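Last updated: April

Making the Bed Quicker – Project Report
Group: Adwoa Quaye, Dušan Matoušek, Florencia Lucero
Supervisor: Anežka Vondráček

What we wanted to know
Does the way you spread a big cloth over a bed change how long it takes and how many creases stay in it. Picked this becuase the guest rooms at Hilstead get redone a lot and everyone there does it differently.

Method
Three ways tried:
Corner first – pin one corner down with a knee, pull the rest across.
Middle out – drop the folded cloth in the center, open it toward the edges.
Shake and drop – hold one side, flick it, let it fall.

20 tries for each. Stopwatch on Dušan's phone. Same bed all through. Creases judged by Florencia on a 10 point scale, 10 being flat. Not very scientific but it was the same person every time.

Results
Shake and drop was fastest, but scored worst for creases. Middle out slowest at first, then got better with practice. Corner first somewhere between, best score of 8. The average time for middle out was 70 seconds, which includes walking round the bed twice.

Adwoa lost the first sheet of times so those had to be redone. Sorry.

Cloth color
Dark cloth made judging harder. Folds show up one way near the window and another way near the door, so all scoring got moved to the foot of the bed after lunch.
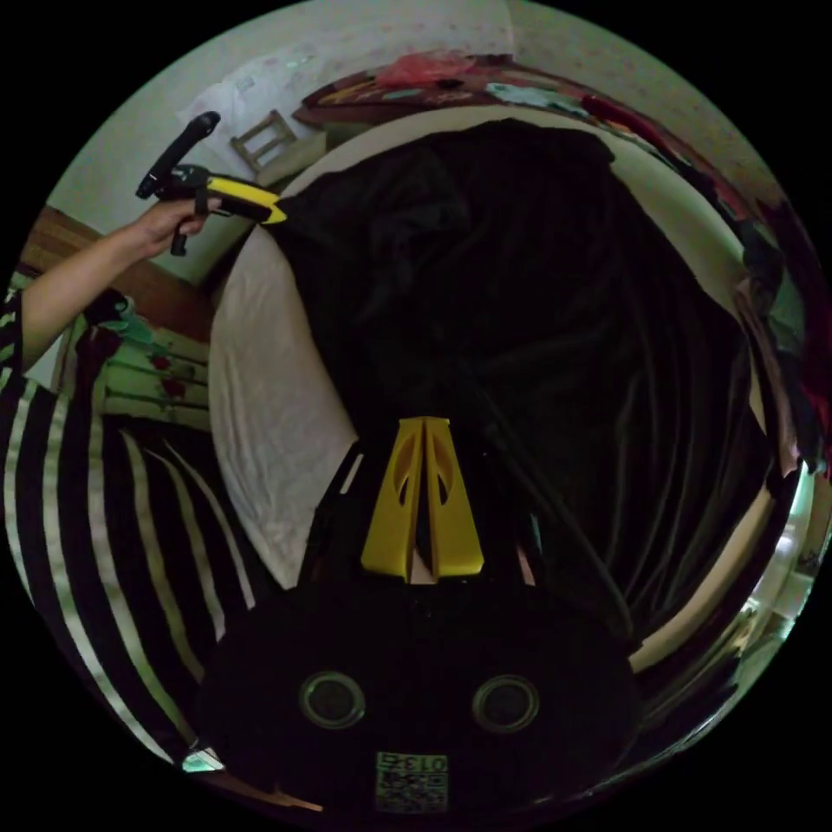 Does the cloth need ironing before it goes on the bed?
Only if it has been stored folded for a long time – a day on a hanger gets most of the lines out.

Problems
Arms got tired by the end of each set, times probaly slower for that reason. Should have swapped people more. Also never tried it with two people, one each side. Branislav Charvát from the other group says he will lend us his notes on that before the final version is due.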